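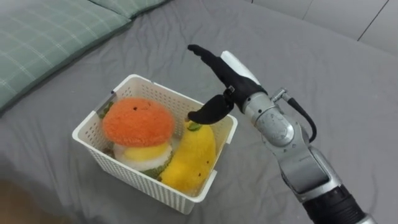

Re: [grippers] Multi-finger hand vs parallel jaw on soft goods

I have now put the Costum hand and the Pedley parallel jaw through the same pick set on the bed station, and the results do not line up with what was posted here in May. Both were mounted on the same arm with the same controller settings. The task is plush items out of an open mesh basket on a bedsheet, and the approach I settled on for the hand is from the side, upper fingers straight and together, thumb angled down over the rim on the handle side. The yellow fruit is the easier target because its narrow leaf end points up toward the thumb. The burger is on the far side and takes up most of its half of the basket, so the fingers have to go in past the fruit or over it.

On 4 October 2018 the list received:

> We ran the parallel jaw only. 200 picks, mixed plush and folded
> cloth, from a rigid tote bolted to the bench. Drops were almost all
> on round items where the pads closed above the widest point. I would
> expect an anthropomorphic hand to do better on these but to lose time
> on closing. Has anyone got numbers for both on one arm? Also
> interested in whether the Griltitz driver still drops its current
> limit on reconnect.

Numbers first. 276 picks with each end effector, same items, basket angle varied by hand between picks.

Parallel jaw: 31 drops, most of them on the burger. The pads take hold of the orange top layer and it shears against the layers underneath. Opening wider and going deeper helps until the outside pad meets the basket wall.

Costum hand: 19 drops. Closing is slower, as you expected, but the difference is small next to the approach move. Failures are a different kind. The thumb touches the rim, the hand reports contact, and the controller closes on the wall instead of the toy. Raising the contact threshold cut these but then the softer items were squashed before the grasp was declared.

I would not read much into 31 against 19. The basket is light and is not fixed down, so it slides and turns on the sheet when either gripper touches it, and the sheet bunches up under the near corner. Your bolted tote removes all of that. I left it loose on purpose, but it means our two sets can't be pooled.

Cable routing needs attention if you try the side approach. The wrist cable leaves the connector on top and loops back outside the forearm. With the wrist rolled past the pose I used, the loop goes tight. I have limited the roll joint in software for now. A right-angle connector would fix it properly.

On the Griltitz driver: yes, it still does it. After a reconnect the current limit goes back to 1,000 mA whatever was set before. I write the limit again in the reconnect callback and read it back before enabling motion. Version 8 of the Jaber wrapper hides the problem by caching the old value, so the readback looks right when it isn't. Query the driver directly.

Still to do: the same set with the basket clamped, and a run with a narrower pad on the jaw. If someone has a pad drawing that clears a rounded rim lip, please post it. Logs are in the usual directory, one file per end effector, with the basket angle in the last column.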